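Mostville open day: simulator recordings and notes

README for the shared folder. Last edited Jun 1, 2021.

What this is

Recordings from the simulator demonstration at the Mostville open day, along with the settings needed to play them back. The demonstration ran on the Rai build of our house simulator. Visitors watched on the wall screen in the front room and could ask for a restart with the robot in a different spot. Nothing was driven by hand -- every run came from the same controller with a new start position.

There are 249 runs in the folder. Between them they hold 3564 still pictures, of which 2287 have been checked against the run log. The rest have not been looked at and should be treated as raw.

Contents

runs/ has one folder per run, numbered in the order they were started. Numbers are not reused, so a restart gets its own folder even if the run before it stopped straight away.
stills/ has the pictures, sorted by run and then by camera.
settings/ has the room layouts, the surface textures and the start positions.
log.csv gives the run number, layout name, start position and the reason the run ended.

The layouts

The rooms are put together from a shared set of doors, walls and floors. Door styles and surface textures are picked separately, which is why some rooms look odd. Several visitors asked if a real house had been copied. It had not. The layouts were made for door and handle work, so there is very little furniture in them.
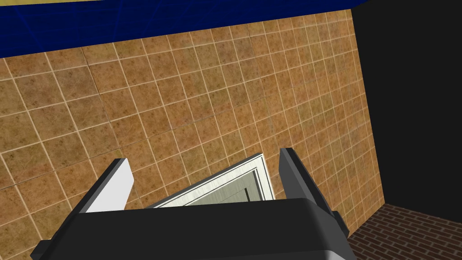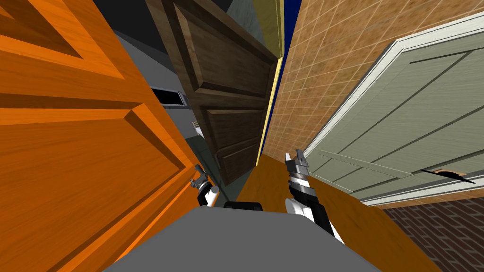
Stills from the simulator. First: gripper and white panelled object, tiled wall behind. Second: both arms, with panel doors in several colours.

Camera views

Expect steep angles and a lot of robot in the picture. Some views show one gripper close up, others take in both arms. The views were not levelled or trimmed before saving. If you want upright pictures for a slide, turn copies of them and leave the originals alone, as the checking script compares file sizes.

Playing a run back

Load the layout from settings/ first, then the run. Doing it the other way round loads the default room, and the robot will start inside a wall. Playback stops at step 500 unless you change the limit in the settings file. The Truvstead machines need the older viewer, which is in tools/ with its own notes.

Known problems

Some surface textures show a seam where the pattern repeats. This is only in the drawing and has no effect on contact.
The layout called Iso was renamed in January. Old logs still use the earlier name.
A few runs ended when the viewer was closed between visitor groups -- these are marked "closed" in log.csv and say nothing about the controller.

Use

Fine for teaching and for talks. Please don't quote success rates from these runs. Start positions were often picked by visitors, and the easy ones came up again and again.

Questions and corrections to Subbarao Gounder at the Mostville office. Please give the run number.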